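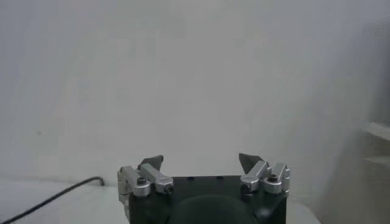 4. Coding of Survivor Lists

4.1 Source material

The notices analyzed in this section were drawn from the paid death notices of the Penbridge weekly paper and from the programs held by Jumader Funeral Home. A notice was kept if it named the deceased in full and contained at least one sentence listing relatives. Notices that gave only a time and place of service were set aside, as were cards of thanks and anniversary memorials. After these exclusions the set contained 163 notices. Programs and newspaper notices for the same person were treated as a single item, with the longer text taken as the base and differences recorded in a separate field.

Transcription followed the printed text, including misspellings and irregular capitals. Names of living relatives were replaced with role codes before the files were loaded into Cistivum, the annotation tool used throughout the study. The key linking codes to names was kept apart from the working files and was closed to further changes on July 7, 2018.

4.2 Unit of analysis

The unit is the mention. A mention is any word or phrase that places a person in a relation to the deceased, whether or not the person is named. "Her devoted son" is one mention; "a host of nieces and nephews" is also one mention, coded as collective. A married couple given in the form "daughter Ruth (Carl)" yields two mentions, the second coded as dependent. This last rule departs from the one used by Patwary, who counts such couples once. We kept the two apart because the placement of a spouse in parentheses is itself one of the features of interest, and the single count hides it.

Relatives who died earlier were coded separately. In most notices they appear in a sentence of their own, opened by a fixed phrase such as "preceded in death by," but in a smaller group they are folded into the account of the marriage or of the early home. Only the first type can be found reliably by searching for the phrase. The second type was identified by reading.

4.3 Relation categories

Mentions were sorted into 15 categories. Six of these cover blood relations, and the rest cover marriage, adoption, godparenthood, church kinship and friendship. Church kinship gave the most trouble. A phrase such as "her spiritual daughter" may refer to a person who also appears in the notice as a niece, and the text does not always settle the matter. Where the same name occurred under two relations, both mentions were kept and joined by a link. Where no name was given, no link was made.

"Special friend" was coded as friendship in all cases. The phrase is sometimes read as marking an unmarried partner, and its position in the list — often directly after the spouse slot, ahead of the children — gives some support for that reading. Position was recorded, so the question can be reopened without recoding the text.

4.4 Agreement between coders

The first pass was made by Vaida Koppel. A second coder then worked through a subset of the notices without access to the first set of codes. Disagreements fell mainly into two groups: whether a step relation had been marked as such by the writer, and where a collective mention ended. For the phrase "grandchildren and great-grandchildren, all of Penbridge," one coder entered one mention and the other entered two. The rule was then fixed at two, and earlier files were corrected to match. Remaining cases were settled by discussion in August, and the agreed code replaced both originals.

4.5 Order and length

Each mention carries a number giving its position in the list. Since lists vary in length, raw position is a poor basis for comparison, and we use position divided by the total number of mentions in the notice. Paid notices are also subject to a limit of 2,000 characters, above which a higher rate applies. Collective mentions may be a response to that limit as much as a matter of style. Programs are under no such limit, and the paired items therefore allow a partial check, reported in Section 5.2.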